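# "The jitter was in the clocks": an afternoon with Titilayo Ekpo

10 Apr 2024

Titilayo Ekpo has her laptop open before I've taken my coat off. There are two coloured lines on the screen, one orange and one blue, wobbling along together from left to right, and she wants me to look at the place where they part company.

"There! That little step. I spent most of December on that step."

She writes the tracking and replay software for Gollach, a small team that teaches robot arms to do household jobs by recording people doing them first. The people hold a pair of grippers with patterned cubes attached, cameras follow the cubes, and Ekpo's code turns all of it into two clean paths through space, one for each hand, plus how far the jaws are open at every moment. A planner then has to turn those paths into something an arm can do without folding itself in half. Her part of the code is called Dudis and the planner is called Dullia. I ask where the names come from and she waves a hand. Somebody typed them in as folder names, and changing them now would break 17 scripts.

I'd come expecting to talk about learning, since that's what most people in this field want to talk about. Ekpo wanted to talk about clocks, and by the end of the afternoon so did I.

"Say you've got two hands and a head camera," she says. "Each one is stamping its data with its own idea of what time it is. They agree when you switch them on, and then they wander. You don't notice if you're filming somebody waving. But if one hand is holding a bottle and the other is unscrewing the lid, and the left hand is 17 milliseconds behind the right, then in your data the lid comes off before anybody's turned it. And the policy learns that! It'll learn anything you give it."

The step in the orange line was one of these. For weeks she'd put it down to the cube tracking, which was a fair guess, as a flat square pattern seen nearly head-on can be read as tilting one way or the other, and the answer flips from one video image to the next. Dudis already had a filter for flips. She made the filter stronger, the step stayed put, and other things got worse (she pulls up a plot of a wrist rotation that has been smoothed into a sort of pudding).

"I was so sure. I had a branch called final-flip-fix. Then I had another one called final-flip-fix-2. Miroslava looked at it for about a minute and asked me why the step was always the same width."

Miroslava Dmytriv looks after Dullia, and sits at the next desk. She has been listening with one earphone out.

"A flip doesn't have a width," she says. "It can be one image, it can be five. If it's the same every time, it's somebody's buffer."

It was somebody's buffer. When the storage got busy, the recorder held back a batch of gripper readings and stamped them all when they were finally written down, instead of when they'd arrived. The fix, which Ekpo shows me with real delight, is two lines long. The tool she wrote so that it could never happen quietly again is a good deal longer, and it's the thing she's proudest of.

It's called Yusuf, and it checks a recording in the minute after it's made. It compares the speed of each cube as seen by the cameras with the speed the gripper's own motion sensor reports, then slides one against the other until they match best. The amount it had to slide is the clock error. If that's small it corrects it. If it's large, or if it changes halfway through, the recording goes in a separate folder with a plain sentence saying why.

"The plain sentence took ages," she says. "It used to say 'sync residual exceeds threshold'. People would come over and ask me what to do. Now it says 'Right hand is late by this much from here onwards, please record again.' And they just record again!"

She switches to the raw view to show me what Yusuf gets to work with.

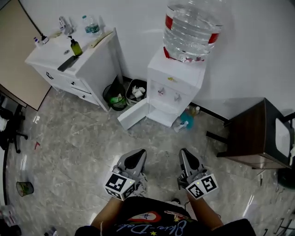
*Raw head-camera view, with a marker cube on each of the two hand-held grippers.*

I say that it looks like an ordinary corner of an ordinary place, with the soap and the tissues and the water dispenser, and she nods hard. For the tracking code, she says, ordinary rooms are the interesting ones. A clean lab bench tells you very little about how your software will cope with a shiny tap, or a cabinet with hardly any texture on it, or floor tiles with a marbled pattern.

"Marble is funny, because it's good and bad. The position tracker likes it, there's loads to hold on to. But tiles can look like other tiles. If you turn quickly, the tracker can decide it's standing one tile over. So the cubes are our truth for the hands against the head, and the room is our truth for the head against the world, and you have to keep those two apart in the code for as long as you possibly can."

That separation is a change she made last year. In the old version of Dudis, everything went into one big solve, and an error in the head position leaked straight into the hands. Now the hands are worked out relative to the camera first, with their own uncertainty, and only then placed in the room. If the room tracking goes wrong for a second, the relation between the two hands survives it. For anything that takes both hands, Ekpo says, that relation is nearly everything you care about.

How does she treat the moments when a cube goes out of sight? People put their hands behind things all the time.

"We used to fill the gap in," she says. "Nice smooth curve from the last good point to the next good point. It looked lovely on the screen. And Dullia would try to follow it."

"Through a cupboard," says Dmytriv.

"Through a cupboard, yes."

These days the gap is bridged with the motion sensor for as long as its drift stays within a limit, and after that Dudis simply says it doesn't know. The path carries a sort of width along with it, thin where the cubes were in plain view and fat where they weren't. Dullia reads the width. Where the path is thin it follows closely, and where the path is fat it's allowed to choose its own way round, so long as it comes out at the far end in the right pose with the jaws in the right state.

I hadn't understood until then how much the two programs lean on each other, and I say so. Dmytriv takes the other earphone out.

"A person's arm and a robot's arm aren't the same length and they don't bend in the same places," she says. "So I always have to cheat somewhere. Before, I didn't know where I was allowed to. I'd spread the cheating evenly, and then you're a bit wrong at the drawer handle, which is the one place you can't be wrong. Now she tells me where it matters."

The jaws turned out to be another way of finding where it matters. When the opening changes, something is being picked up or let go, so Dudis tightens its demands for a short stretch on either side. It's a rule of thumb and both of them call it that. Ekpo would like to learn it from data eventually, but says the rule is easy to explain when it goes wrong, and she's in no hurry to lose that.

They test against a fixed set of 153 recordings, kept because each one broke something once. Every change to Dudis or Dullia has to replay the whole set in simulation before it's merged. Ekpo scrolls down the list for me. The entries have names like "sleeve over cube", "sun on tap", "sneezed" and "put it down, picked up wrong one". Next to each there's a green or an amber square. At the moment there are a few ambers, all with the same cause, which is that Dullia has started taking corners slightly wider than it used to.

"It's not worse," says Dmytriv. "It's wider."

"It's amber," says Ekpo.

There's obviously been a conversation about this before, and it goes on for a while in front of me. It's a good argument, too. Wider corners keep the wrist joint away from its limit, and they also bring the elbow closer to whatever is standing next to the arm. Whether you'd want that depends on the room, and at present the planner has one setting for all rooms. By the end of it Dmytriv has written something on a sticky note and put it on her monitor.

I ask Ekpo what she'd tell someone starting on a similar system, and she answers at once: write the viewer first. Before any of the clever parts, build something that plays every stream back on one timeline, with a slider you can drag by hand. Hers is plain to the point of ugliness. It has a grey background, the two coloured lines, the video at the top, and a row of ticks along the bottom showing when each reading arrived as well as when it claimed to have been made. The second row of ticks only went in after the December business.

"If I'd had that row, I'd have seen it in an afternoon. You can see it here, look." She drags the slider along an old recording, and the upper ticks march past evenly while the lower ones bunch up, stop, and bunch up again. "It's almost embarrassing how clear it is. I've scrubbed through more than 1000 of these now and I still get a kick out of it when a new sort of wrong turns up."

The next sort of wrong, she suspects, will be calibration. The position of each cube on its gripper is measured once and then trusted. Grippers get knocked, and a cube that has shifted by a hair gives you a path that is perfectly smooth and slightly false from start to finish. Yusuf can't see that at present, because speeds match beautifully even when positions are off. She has an idea for having people touch the two gripper tips together at the start of a recording, which would give the software a point where both hands ought to agree. She's tried it on her own desk and the numbers look promising, though people tend to touch the sides of the tips and not the ends.

"So now I need to detect that," she says, and goes back to the slider to show me one where it happened.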